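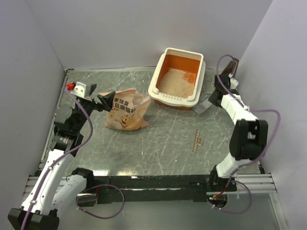
Litter box with the scoop beside it, and the bag of tofu litter.

Subject: Re: [nustley-cats] Switching to tofu litter (long, sorry)
Sent: February 2021

Replying to the list and not only to the original poster, as I suspect half of you are going to try this by the weekend and I would like my mistakes to be of use to somebody.

The earlier message said:

> We have used the same clay litter for 10 years and I am tired of
> hauling it up the stairs. The shop on Teixeira Street now carries
> the tofu kind. The bag says it takes care of odor. Has anyone
> here made the change with an older cat? Mine is set in her ways
> and holds grudges. Also, can you really flush it? My landlord
> has views on the plumbing.
>
> And does it smell like food? I would rather not find out that
> the dog thinks so.

Yes, I made the change, with two cats, one of them elderly and one of them merely difficult. The elderly one walked in, dug a hole, and carried on with her life. The difficult one sat in the hallway and looked at me the way my bank does.

What worked in the end was mixing. I put a thin layer of the new stuff over the old and raised the share every few days. If your cat is the grudge type, go slower than you think you need to. I rushed the last step and paid for it in bath mats. When I went back a step and left it alone for a week, he forgave me, or at least stopped expressing himself in textiles.

If you have room for a second box, leave the old litter in one and put the new in the other. Let her pick. Cats like to feel they were consulted.

On flushing: ask the landlord before you do anything. The packaging on mine was cheerful on the subject, but the packaging has never met the pipes in my building, which were put in by someone who disliked bends and so avoided them by using very narrow corners instead. I flush nothing. Mine goes in a small lidded bin and out with the trash. If you are on a septic tank, I would be even more careful, and I believe the folks out on the Wakau road all are. There's also the matter of what comes out of the cat, which some places don't want in the water whatever it was buried in. Worth a call to the town.

On smell: fresh, it smells faintly of dry beans to me. I don't mind it. It goes off if it gets damp, though, and then it's a different conversation. Keep the bag closed with a clip and don't store it next to the washing machine. I did that last April and lost most of a bag, plus the use of that corner of the room for a while.

On the dog: mine ate some. He was fine, and very pleased with himself, but he's also eaten a candle, so I wouldn't take him as a guide. It swells when it gets wet and I don't love the idea of a belly full of it. Ask your vet how worried to be, and put the box somewhere the dog can't get his head in. A baby gate raised a few inches off the floor does it here. The cats go under, the dog stands there and sighs.

Tracking is better than with clay. The pieces are bigger, so you step on fewer of them, but you do notice each one. A grated lip on the box catches a fair bit. So does a mat, for those of us who still have mats.

Scooping takes some adjusting. The clumps are softer, and if you go at them right away they fall apart and you end up chasing crumbs. Give them a while to set. A scoop with wider slots helps too – the one I had for clay held on to everything and I was more or less just moving litter from one side of the box to the other, like a zen garden with a worse view.

As for cost, it's more per bag and I won't pretend otherwise. It lasts me longer, but I have not kept records, and the person on this list who does keep records will no doubt be along shortly with a chart. The stairs alone sold me. I have 68 of them and I'm not getting younger.

One last thing, off topic. Whoever borrowed the big carrier for the trip to Stornirberg, could it come back sometime? The difficult one is due for his shots, and the small carrier no longer closes over him.

--
You are receiving this because you are subscribed to nustley-cats.
Message 797 in the archive. Please trim your quotes when replying.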